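Do Lids Matter? Drying Rates and Waste in Children's Paint Pots
A student project report by Raghda Najjar and Wanda Hutchins 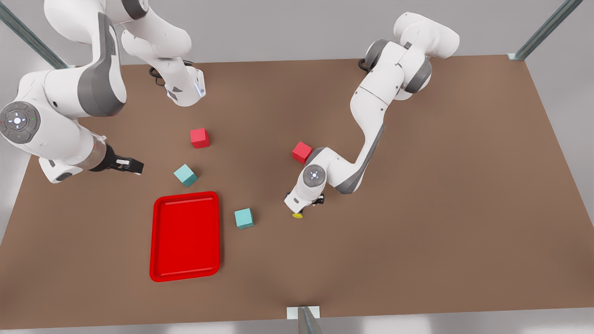
Page last changed: February 16, 2018

Background

We both did placements in nursery classes last year, and we both came home complaining about the same thing: paint. Poster paint goes out in the morning in little pots, the children use a bit of it, and by the end of the day a lot of what's left has a skin on it or has gone to a rubbery lump. Then it goes in the bin. Wanda's class was throwing away so much yellow that the teacher had stopped ordering it!

When we had to pick a subject for the materials module we didn't need long to decide. We wanted to know how fast ordinary poster paint loses water in an open pot, how much a lid helps, and whether a cheap trick (a damp cloth, a splash of water on top) does as well as a proper lid. It sounds like a small question but we got very attached to it.

What we already knew

Poster paint is mostly water, with pigment, a filler such as chalk and a binder to hold it all to the paper. As the water leaves, the paint at the surface thickens first and forms a skin. The skin slows things down for the paint underneath, so we expected the rate to be quick at first and then drop off. We also expected a wide pot to be worse than a tall narrow one, as there is more surface for the same amount of paint.

Our course notes have a section on evaporation from open dishes of plain water, and we used that as our starting point. We didn't find much written for people who actually run a paint table, which made us keener.

Method

We bought two makes of paint, Kustisen and Tukberg, both in the big bottles that schools tend to buy. From each make we took red, yellow, blue and white. The pots were the plain plastic kind with push-on lids, in two shapes: a wide shallow one and a tall one. Every pot was weighed empty, filled, and weighed again.

There were four treatments:

Open pot, nothing on top
Open pot with a spoonful of water poured gently over the paint
Open pot under a damp cotton cloth
Pot with its own lid pushed on

The pots stood on a shelf in the Semwal teaching lab, away from the window and the radiator. We weighed them morning and evening for a week in November, then left them alone over a second week and weighed them one last time. At each weighing we touched the surface with a cocktail stick and wrote down whether there was a skin, and whether the stick went through it easily.

Altogether we used 4000 ml of paint, 2000 ml of each make. We had planned to use more but the shelf wasn't long enough, and neither was our budget.

One change from the plan: we meant to use the same cloth all through, but it dried out overnight and then seemed to be pulling water out of the pots. From the second day we wetted it again at each weighing. The first day's cloth results are left out of what follows.

Results

The open pots did what we expected, only faster. All of the wide ones had a full skin by the first evening. The tall ones took until the next morning. After that the daily loss fell off a good deal, and by the end of the week the wide open pots had set solid at the edges with a soft patch in the middle, a bit like a fudge that hasn't worked.

The splash of water surprised us. We thought it would just buy a few hours, and in weight terms that's all it did, but the paint underneath stayed smooth right up until the water on top had gone. If you top it up each evening you hardly get a skin at all. The catch is that the paint is thinner when you stir the water in. Wanda painted test strips every day and the ones from the later part of the week are noticeably paler, especially the yellow.

The damp cloth was good while it was damp and poor when it wasn't. We can't recommend it to anyone who goes home at half past three and doesn't come back until morning.

And the lids! We knew they'd win, but the gap was huge. Lidded pots lost so little in the first week that our scales could barely show it, and after the second week the paint still stirred up nicely. Two of the lids hadn't been pushed down all the way (our fault) and those pots had dried at one side only, under the gap. They turned out to be some of the most interesting pots in the whole project and we wish we had done it on purpose with more of them.

Colour made a difference as well. White dried fastest in both makes and blue slowest. We think this is down to how much filler is in each, but the bottles don't say, so it stays a guess. Between the two makes we saw nothing that we would want to argue about.

At the end we tried to rescue the paint. We added water to each pot, left it overnight and stirred. Anything that we could get back to a brushable state counted as saved. Out of the 4000 ml we started with, 2755 ml counted as saved, and nearly all of the rest was lost from wide open pots.

Asking the people who use it

We also visited Stasow nursery and talked to the staff there over a very long cup of tea. They had strong opinions! Lids get lost, they said, and small children love putting the wrong lid on the wrong pot, so the colours get mixed. Their own answer is to put out much less paint at a time and fill up more often, which we hadn't thought to test. They use tall pots, too, but only because they don't tip over as easily in the holder.

What went wrong

The lab heating was turned down at the weekend, and we have no record of the temperature in those two days. We only had one set of scales, and the battery ran low on day five, so three of that evening's readings are missing. We also stirred one of the tall red pots by mistake, which broke the skin and set it off drying again at nearly the same speed as on day one. We have kept it in the tables with a note next to it.

If we did it again

We'd measure the humidity, for a start. We'd use fewer colours and more pots of each, and we'd test the Stasow way of putting out small amounts, perhaps with 1000 ml of a single colour shared between a lot of little pots. Raghda would also like to try finger paint, which has a different feel altogether and probably a different binder.

For now our advice to any class with a paint table is to use tall pots, push the lids down until they click, and when a lid has gone missing, a spoonful of water on top at home time will do until the morning. Pour it off before you stir.

Tables of weights for all the pots, and scans of the test strips, are in the appendix.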